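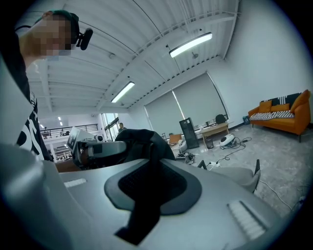
Teaching Stullutar to Pick Up Cloth

Last updated: December

My project this semester was getting our robot arm, Stullutar, to pick up a piece of fabric by copying people. I started out driving it with a remote, and wow, was I slow! So I switched to a hand-held gripper (we call ours the Grevier), and you just do the task yourself while it records.

We collected 1,548 tries and I kept 974 of them after throwing out the ones with bad tracking. Black fabric was the worst to grab, so of course I did that one the most.

We worked in the big room with the orange sofa, a couple of us in caps with head cameras on. One person leans in close to the gripper and you learn to share elbow room pretty fast.

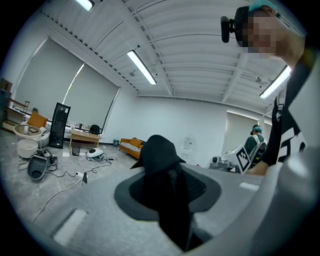

What I'd change

I trained on everything at once, and I wish I'd done a first run with 400 tries to catch my labeling mistakes early. Folding is next, and I still need to fix the clock offset between the head camera and the gripper.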